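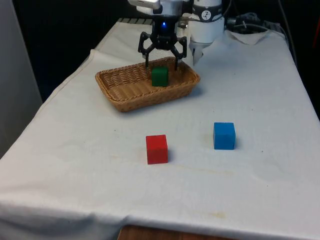
Robot open day fills the hall at Resov
By our Gukovgate correspondent
August

It was a warm morning in Gukovgate, and the doors at Resov had hardly opened at 10 when the line was already out past the bike racks. The robotics workshop had invited 60 neighbors, parents and schoolchildren to come and see what goes on inside, and I think it is fair to say that most of us stayed a good deal longer than we had planned!

The favorite by a long way was the table where a robot arm was put to work with colored wooden cubes – a red, a green and a blue – and a wicker basket to put them in. It sounds like very little when you write it down, but the children pressed up to the rope and called out which color they wanted next, and the grown-ups behind them were every bit as bad.

The staff, who were patient with all of us, explained that the software behind the arm is called Cele, and that a team of eight has been building it here in town. Each demonstration ran 40 minutes, with plenty of time for questions, and there was lemonade and a very good plum cake in the side room for anyone waiting their turn.

Visitors who missed out can try again later in the fall, when the team takes the same demonstration over to the library in Prirkelen. Entry is free, and children are welcome with an adult.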